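Nicanor Alcaraz clears his worktable before he'll talk. Saturday, early, coffee still going at Rollholm. "Give me a pale surface and one tray. Thats the whole system."

He's been sorting small parts for Estel orders since January. 1473 pieces in the last lot, 40 to a bag. No labels on the table, no boxes either. "You put a box down, it fills up with junk."

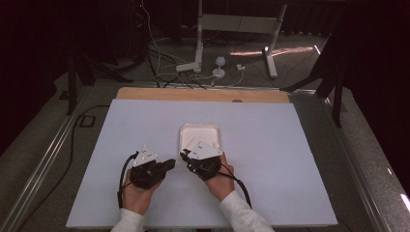 The tray he likes shallow. Deep ones hide things, he says, and he lost half a morning to one once. White too. "Dark screw on white, you see it. Dark screw on a brown bench, good luck."

And the board over the bench? His idea, mostly. Dinsa wanted a new table, he said no. "Wipes down fine. Why would I want a new tabel?"

Next up, the Stallness order. 592 pieces. He's already looking at the clock.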